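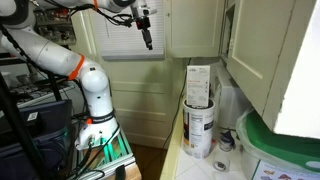 Week two of collecting kitchen demos and I've started dreaming in episodes. Current tally is 349 we'd keep. The target Hendrik wrote on the wall is 2,411, don't ask me where the 11 came from, he won't say

For anyone new: one of us drives the arm through a small kitchen job, start to finish, and it all gets saved. Then the model (we call it Gilon) learns from the pile. So if I'm sloppy, Gilon learns sloppy. No pressure!

Biggest lesson so far is to slow down. My first lot were quick and a bit showy and Dilruba binned nearly all of them — too many little corrections right before the grasp. She was right. I sulked for a whole cup of tea

We change the worktop between takes as well. Move a bowl, swap a box, door open, door shut. If everything sits in the same spot every time, it learns the spot and never bothers with the thing
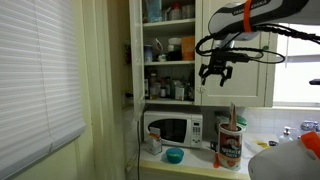 Cupboard open, oats out, gripper up by the other door

Cupboards deserve their own thread tbh. Small round knob, flat door, and your own depth perception goes to mush when you're driving. Tharindu can do it in one go. I need three and a word with myself

We do 30 minutes on, then swap drivers. Past that your hands get lazy and you can see it in the data, all these wobbly approaches. Nilmini plotted mine by time of day and I would like that plot deleted

Someone asked if we keep the failures. Yes! Labelled and in their own folder. A missed grab followed by a decent recovery is worth having, a missed grab followed by me muttering and hitting stop is less so

Next job is writing the text labels. "Put the box away" vs "put the box in the cupboard" has already caused one argument and it's not even lunch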